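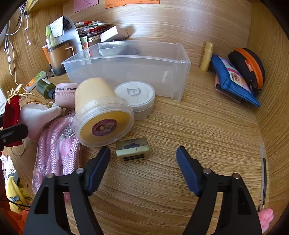
One clear bin, one desk, one argument with myself

Pramanik Home Forums > Storage and Sorting > Desks and Small Rooms

biscuit_ledger
Mar 7, 2018

I've been told by the other person who lives here that the desk is "a shelf with ambitions", so I bought a clear plastic bin and I'm putting everything that isn't paper into it. The lot. Yellow tub, pink braided rope, little red velvet pouch, the green pump bottle, the small green square with the flower on it.

My question is whether one big bin is a system or just the same mess with sides. It's a 26 litre one from Cloltimgate, on the clearance table with 50 cents off, so I can't claim I was swept away by the bargain.

The desk is in the spare room of our unit in Durton and I work at it three mornings a week. I have no drawers and I'm not buying any.

northpaw
Posts: 3,072

Same mess with sides.

Sorry, you did ask. I had a bin like that for years. You put things in on top of other things and then you own a geological record. If you need whatever's at the bottom, you tip the whole business out and you're back to a desk.

Drawers. I know what you said about drawers.

gravelroad_mo

Disagree with northpaw, which I'm told is a rite of passage on this forum. A clear bin is fine for anyone who forgets what they own. I put things in drawers and then go and buy them again. At last count I had enough sticky tape to do up a house.

What I wouldn't do is put the bowls in with everything else. Bowl on the desk or bowl in the cupboard. A bowl inside a bin is a container having an identity crisis.

biscuit_ledger

The bowl is a sore point. It has all the small stuff in it, glass ball, orange beads, charms, an eraser that has appointed itself the lid. If I take the small stuff out of the bowl it will be loose in the bin until I die. So the bowl has a share in the bin whether anyone likes it or not, and so far it's perching at the back corner with part of itself over the rim.
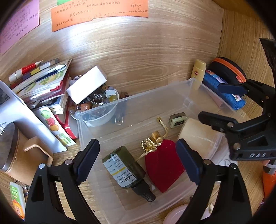
I'm also undecided on the books. They were going to be next, but I can't see how a stack of books and notebooks is improved by being put in a box, and I like being able to grab the one with the red cover without an excavation. Pens live on top of the stack at present. They've been rolling off it since July and I've learned to catch them.

The velvet pouch can stay in. It's the only thing I own with a gold cord and I think it raises the tone.

northpaw

Is the pump bottle going in on its side? Because I have a view on that.

biscuit_ledger

I assumed you might.

northpaw

Pump bottles travel upright or they don't travel. Mine let go in a bathroom caddy once and I was finding hair conditioner in the hinges for weeks. Anything with a pump stands in a corner with something solid leaning on it. You've got that cream cylinder, use that. It's doing nothing lying down.

pelican_invoice

Long-time reader, first-time poster, and I've come out of hiding to say that northpaw is right about the pump and wrong about the drawers.

What worked for me was cutting the bin up with small boxes. Tea boxes, the box the kettle bulb came in, whatever's about. Liquids at one end, anything soft at the other, anything you'd cry about losing in a box with a lid. I made labels with a Prundimham labeller, and then moved everything around, so the labels are now a work of fiction. It still beats what I had.

The rope I'd hang on a hook. Coiled rope in a bin catches hold of everything and comes out with passengers.

gravelroad_mo

Seconding the hook. Also a kettle doesn't have a bulb?

pelican_invoice

This one lit up blue. We don't speak of it.

tarp_and_peg

Can I be the dull one and ask how often any of it gets used? If it's once a year, the bin shouldn't be on the desk at all, it should be under the bed. You've got three mornings a week at that desk and you're sharing it with a charm collection.

biscuit_ledger

That's a fair question and I resent it. The hand cream sort of things, daily. The rope, in theory. The charms I look at, which I maintain is a use.

Current position: pump bottle is going upright in the corner under protest. Rope gets a hook when I find the hooks, which I believe are in a drawer belonging to somebody else. Books stay out. The bowl is under negotiation, and if it comes out of the bin I want it noted that it was gravelroad_mo's idea.

northpaw

Noted. Get the drawers.

gravelroad_mo

Don't get the drawers. And put the eraser with the pencils, it's lost in there.

biscuit_ledger

The eraser stays where it is. It's holding down the beads.

tarp_and_peg

Measure under the bed anyway. My bin was 5 mm too tall and I had to put the bed on blocks.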